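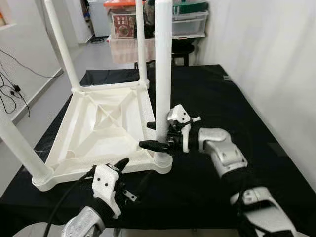 White plastic stool, legs upward

Print this page | E-mail this page
25 shares | 2 comments

Furnished tenancies: an interview with the head of the Hullthorpe scheme

2022-08-01

Wivura Homes has let furnished properties in Hullthorpe since the end of its pilot last November. The head of the scheme met us at the association's main office to discuss how it works, what it costs tenants and where it has fallen short.

The scheme was set up in response to a pattern that housing officers had reported for several years. New tenants, many of them leaving temporary accommodation, were accepting a home and then living in it without a bed, a cooker or a table. "We were handing over keys and regarding the job as finished," the head of the scheme said. "When officers made their first visit a few weeks later, they would find a family eating on the floor. In some cases the tenancy had already failed."

Under the present arrangement, an applicant who is offered a property may choose from a list of items before signing. The cost is added to the rent as a weekly service charge. Tenants may take the full list or only part of it, and may hand items back later if their circumstances change. The association was asked by its board to explain why it had preferred a charge to a one-off grant.

"A grant is simpler to give and I understand why people favour it," the head of the scheme said. "The difficulty comes in the second year, when the washing machine stops working and the tenant has no money to replace it. With a service charge, the item remains ours and so does the repair."

The charge has drawn criticism. Advice workers in the town have pointed out that a tenant who starts work may lose help with the rent and then face the charge in full. The head of the scheme accepted the point. "We did not explain that well enough at sign-up. The leaflet has been rewritten, and officers now go through the figures with each tenant before anything is delivered. I would still like to see a lower charge for people moving into work, and a paper on that will go to the board."

There are 930 homes in the area covered by the scheme, of which 900 are eligible. The remainder are sheltered flats, which have their own arrangements. Carpets and curtains are treated separately and are left in place wherever they are in fair condition. It was formerly the association's practice to remove all floor coverings between lettings, and the head of the scheme described that practice as "wasteful and, for the incoming tenant, rather bleak".
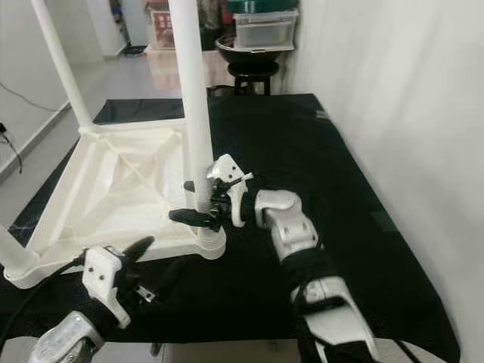 Choosing what goes on the list has taken more time than the association expected. Clemico, which supplies the larger items, offers a range called Sala that was selected after tenants had tried several alternatives. Their comments were direct. Sofas were marked down for covers that could not be taken off and washed, and beds for slats that came loose. Small items were judged on the same terms. "People turned everything over and looked underneath," the head of the scheme said. "They were quite right to do so." A square white plastic base braced by diagonal ribs, with round poles rising from its corners, is a good example of something whose construction can be understood by looking at it, and tenants said that they preferred furniture of that kind. They wished to know how a thing was held together before agreeing to pay for it each week.

Returned items are inspected and cleaned at the store. Those fit for use are offered again at a reduced charge, although mattresses are never reissued. The head of the scheme said that demand for the reduced items had been higher than forecast – particularly for wardrobes – and that there was at present a waiting list.

Asked what other landlords should consider before starting a similar scheme, the head of the scheme spoke first about storage. "We took on a store that was too small and had to move in the middle of winter. It was expensive and it delayed deliveries. I would also say, speak to the people who answer your telephones. They knew which items would break long before we did."

Tenants who wish to join the scheme or change their list may do so through their housing officer.

We use cookies to improve this website. By continuing to browse you agree to their use. Accept | Cookie settings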